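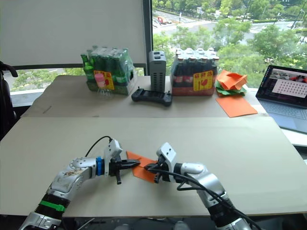 My grandmother kept the ferry at Skenus for most of her life, and when she died the ferry came to me, together with the debt for the new engine. I was living in Rarden then and I had a job in an office. I came home in October with one suitcase, only to sign the papers and sell the boat. On the pale table near the window I tried to write a notice of sale. I had a sheet of orange paper from her drawer, and I folded it, with a crease across it and a pointed corner, as she had taught me when I was small. She folded all her letters like this. I unfolded it and wrote one line, and I did not like the line.

The ferry goes from Skenus to Dinu, which is on the other side of the river. The crossing takes 13 minutes when the water is high. In summer it takes longer, for you must go around the sandbank. There is a bridge at Plundus, but Plundus is a long way up the valley, and the people of Dinu are mostly old. They come to Skenus for the doctor and for bread. In the other direction the people go for the cemetery, for the ground in Skenus is too wet and our dead have always been buried in Dinu.

So the first passenger I carried was my grandmother.

I did not plan this. The man who was paid to drive the boat in her last year had gone to work at the quarry, and the priest asked me if I remembered how. I said I remembered. I had steered it when I was fourteen, with her hand close to mine. The neighbors stood on the deck in their dark coats and nobody talked. I found the post on the other bank and I kept the bow a little above it, because the current will push you down, and we touched the landing quite softly. An old woman from Dinu caught the rope. She looked at me and said, "You come in on the same side as she did." I did not know there was another side.

The next morning somebody rang the bell on the Dinu landing before it was light. I lay in bed and listened. I thought that they would stop. They rang again, and I put my coat over my nightshirt and went down.

It was the same old woman, with a hen in a basket. The hen was for her sister. She paid me with coins that were warm from her glove and she sat on the bench beside the wheelhouse, where the paint is gone.

"You will sell it," she said.

"Yes, I think so."

"To whom?"

I told her that a company in Rarden had offered 2,000 for the hull. They wanted to make a restaurant of it. She asked what people would eat there, and I said fish, probably. She thought about this for a long while.

"There is no fish in Rarden," she said.

In the evening I opened my grandmother's account book. I expected to see numbers, and there were numbers. The rest owed on the engine was 855. But in the wide column, where she should have written what each passenger paid, she had often written other things. Two jars of plums. Will pay at Easter. Did not ask him, his wife is ill. On one page there was only the word "fog," and on the following page "fog" again, and under it, in smaller writing, "rang the bell all night for the boys." I was one of the boys. I remembered the bell, and how we rowed toward it with our hands without feeling, and that she was angry and gave us soup. I had never thought that she was standing there all those hours with the rope in her hand.

I looked in the tin box for what she had saved. It was 246. I counted it a second time and the number stayed the same.

I wrote to my office and asked for two weeks more. They gave me one. I wrote again, and this second letter was shorter. I took it to the post in Skenus myself, between the crossing at nine and the crossing at ten, and the girl behind the counter asked me whether the boat would go on Sunday also, as her mother wished to visit a grave.

"What time does she want?" I said.

The company telephoned twice in November. The second time I was down at the landing with grease up to my elbows, and I heard the telephone through the open door, and at the same moment the bell from Dinu. The river was gray and very high. I wiped my hands and loosened the rope.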